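Clear Bins Beat Pretty Baskets

Every October the stores fill up with baskets. Seagrass, felt, painted wire with a cloth liner and a little tag for a label. I bought more than my share over the years, and I have now given away all but one. My view is that toys belong in clear plastic bins, and that the basket industry has sold parents on storage that works for the adults in the room and nobody else.

A small child doesn't read labels. A three-year-old who wants the red ball will look for the red ball, and if it is at the bottom of a woven basket the basket gets turned over. Then everything in it is on the floor, and the adult who picked out the basket is on the floor too, picking up. We had this in our house most evenings for 2 years. I blamed the kids for a long time before I blamed the baskets.

With a clear bin the looking happens through the wall. The child sees the color, reaches in and takes it. Sometimes the rest stays where it was. I won't claim it always does.

I changed over one shelf at a time when we lived on Long Street in Perkaven. The bins were plain ones from Sketance, no lids, and the whole job cost me $108. The baskets they replaced had cost more than that before I ever got to the big one in the hallway. 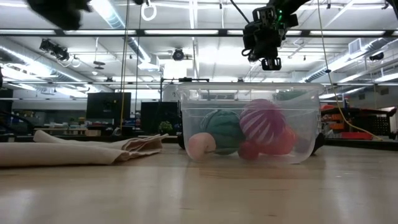 Soft balls in a clear bin. The colors show from outside.

The usual complaint is that clear bins are ugly. I understand it. A shelf of see-through plastic looks busy, and a row of matching baskets looks calm in a way that is pleasant after dinner. Stollusis, the home store near us, has a wall display of nothing but lidded baskets, and I still slow down when I walk by it. But a playroom is used all day and admired for maybe an hour at night. I would take the busy shelf.

People also say plastic cracks and clouds over. Cheap bins do crack, mostly at the corners, and mostly when somebody stands in them. Haze is less of a problem than I expected. A stripe is still a stripe through a scratched wall, and a child looking for it is not fussy.

There is a better argument against me, and it has to do with volume. Because a bin holds whatever you drop in, you can end up with a clear box of everything, and that is no improvement on a basket of everything. So keep the bins small and leave them part empty. When I finally sorted the soft balls in our house there were 28 of them, far too many for one container. I put a few in a bin and stored the others in a closet. Every so often I trade them out. The old ones come back looking new, at least to the kids.

I would skip the lids as well. A lid is one more thing to take off and lose, and on a toy that gets used every day it does very little. Save them for the closet.

The one basket I kept is by the front door, with hats in it. It works fine there - the hats all get dumped on the bench in the morning anyway.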